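VURALOW LAUNCHES FLAT-FEE PLAN FOR PEOPLE WHO HAVE BEEN MEANING TO FIX THAT

Home repair membership opens in September with 131 charter households and one very long list of dripping faucets

2 comments | 4 shares

Vuralow, the home maintenance company best known for answering its phone, today announced a yearly membership for the small household jobs that most people have agreed to stop seeing. The plan, called Vokach, opens to the public in September after a trial with 131 households, all of whom were asked to write down everything in their homes that was slightly broken. Several asked for more paper.

Members pay one flat fee and receive four visits a year. Each visit lasts up to two hours, and in that time a Vuralow technician will work down the member's list in whatever order the member likes. Sticking doors, loose railings, running toilets, closet rods that have come down on the same coat twice: all are covered. New kitchens are not. Neither is anything a member describes as "a quick one" that turns out to involve the roof.

"People will call somebody the same hour a pipe bursts," said Kenza Benjelloun, founder of Vuralow. "They will live beside a drawer that doesn't open for nine years. We did the math on the drawer and decided there was a business in it. It may be the least glamorous business in the state, and I have told the bank so."

The trial ran through the spring and early summer. Of the households that took part, 81 percent finished it with a shorter list than they started with. The remainder finished with a longer one, generally after a relative came to stay and began pointing. Vuralow considers both results encouraging. 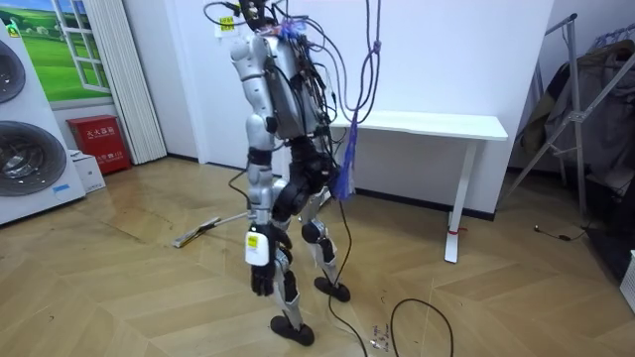

Electrical work was the most requested category in the trial, and the one where the company had to be firmest about limits. Vokach technicians will replace a switch plate, swap a light fixture for a similar one and find out which breaker runs the hallway, a question that had stumped one family through three presidents. They will not rewire a house between breakfast and lunch. Benjelloun does want them to deal with what collects behind the television, which in most homes looks a good deal like the upper half of that silver robot, with black and purple cables looping off in every direction and a little yellow label that might once have explained something. Technicians carry ties and a label maker. Members are asked to stay in the room while cords are being unplugged, so that no one has to guess which one is the freezer.

The membership was also shaped by what Vuralow calls the estimate problem. In a usual repair business, a customer with a squeaking hinge must describe the hinge, wait for a quote on the hinge and then decide whether she feels strongly enough about the hinge. Most do not. Under the flat fee, the hinge simply goes on the list. Common supplies such as screws, washers, caulk and picture hooks are included. Anything larger is bought at cost, and the receipt is handed over with the change.

Visits can be booked by phone or online, in the morning or the afternoon, any weekday except Tuesday. Tuesday is when the technicians fix things at their own houses, a benefit that was added to the employee handbook after a spouse wrote in.

Members choose between two levels. Kuroda, the standard level, covers apartments and houses up to three bedrooms. Hondo covers larger homes, homes with a detached garage and any home whose owner has previously said the words "I'll do it myself" in front of a witness. The names were picked by the staff in a vote. Benjelloun was in favor of calling them Small and Large and was outvoted by everyone, including the person she had hired that morning.
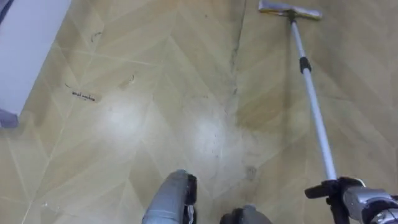 Floors came second in the trial, and they brought out more feeling than any other item. Nearly every member had a spot that had been under a rug since the day they moved in, and nearly every member apologized for it before the technician had put down his bag. Vokach covers cleaning, patching and small repairs on wood, tile and vinyl, along with an honest opinion on whether the whole thing should come up. The opinion is often no. A zigzag pattern like this one will hide a great deal, though it cannot do much for gray smears and dust under a bright overhead light, or for a long dark line wandering down the middle. A line like that gets a proper look first. It may be a crack, or it may be a seam that has been saving dirt for years, and the two call for very different tools. Technicians have been trained to say "I've seen worse" and, as a matter of company policy, to say it only when true.

The plan does not cover lawns, pest control, appliances under warranty or disagreements about the thermostat. It does cover furniture assembly, including furniture that has already been assembled once, with confidence, by someone who is still in the house. During the trial, technicians took apart and rebuilt more bookcases than the company had thought to ask about. The leftover parts are returned to the member in a small bag.

"My own house is in the trial," Benjelloun said. "I had a bathroom fan that sounded like a goose. I run a repair company and I'd been closing the door on it. If that's how I behave, I feel fairly good about demand."

Charter households may keep their trial rate for a second year. New members will be taken in the order they sign up, with visits starting in September. Applicants do not need to tidy up beforehand, although Vuralow has noticed that they do anyway, and that it tends to take one or two things off the list.

Questions about the membership can be directed to the Vuralow office, where the phone is answered by a person until 4 in the afternoon and by a different person after that.

About Vuralow

Vuralow provides home maintenance and small repairs to owners and renters. The company was founded by Kenza Benjelloun after she waited in for a plumber. He has since joined the company and would like it known that there was traffic.

Share this release | 4 shares | 2 comments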